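Okevau Gripper Comparison Guide
Section 4: Flat-object trials in simulation

4.1 Purpose

This section explains how to compare two sets of gripper fingers on a thin, flat object before any hardware is ordered. The trials are run in the simulator with a Franka Emika arm, a parallel gripper and the card model supplied in the Okevau object library. Users who have not completed the installation in Section 2 should do so before continuing.

The finger sets are referred to throughout as Hjaltested (narrow tip) and Cotdale (broad pad). Both mount on the same hand and may be exchanged without changing the arm settings.

4.2 Preparing the trial

1. Open the trial file and select the table setting.
2. Choose a finger set from the Gripper menu. The arm returns to its rest position when the choice is confirmed.
3. Enter 254 as the random seed. The same seed must be used for both finger sets, or the card positions will differ and the results cannot be compared.
4. Switch on both camera views: the wrist view, which looks down past the fingers, and the side view, which takes in the arm from its base to the hand.
5. Set the number of attempts to 2,000 for each finger set.
6. Run a single attempt by hand and watch it through to the end in both views.

Note: The wrist view is the better guide to finger alignment. The side view should be used to check the height of the hand and the clearance beneath the forearm. 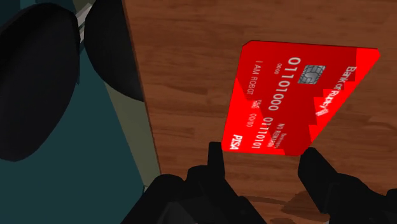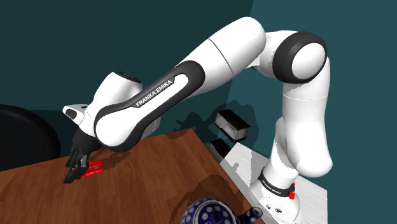
Why is a card used for the comparison when a block would be easier to hold?

A block can be gripped well by almost any pair of fingers, so it reveals little about the difference between two sets. A thin card leaves very little edge to grip, and small errors in height or angle show clearly in the results.

4.3 Running the comparison

7. Press Start. Do not alter the camera positions while a run is in progress.
8. When the first run ends, save the results under the name of the finger set.
9. Select the second finger set and repeat steps 3 to 8.
10. Open the Compare page and load both files. Attempts are matched by card position, and each pair is shown on one line.

Caution: Do not reduce the contact stiffness in order to raise the success rate. A soft contact allows the fingers to sink into the table – a result that cannot be repeated on a real arm and may lead to damage if the same motion is sent to one.

Caution: The height limit for the fingers must be set again after every change of finger set. The two sets differ in length, and the limit is not carried over.

4.4 Reading the results

An attempt is recorded as a success only when the card has been lifted clear of the table and held until the timer ends. Attempts in which the card is dragged to the table edge are listed separately and should be reported as such.

If the wrist view and the recorded card position disagree, check the camera mounting values first. The values issued in May replace all earlier ones.

Results for use outside the department should be sent to Heiðrún Hafstein at Gokport, together with the seed, the finger set names and the unedited log. Logs which have been shortened or joined together will be returned to the sender.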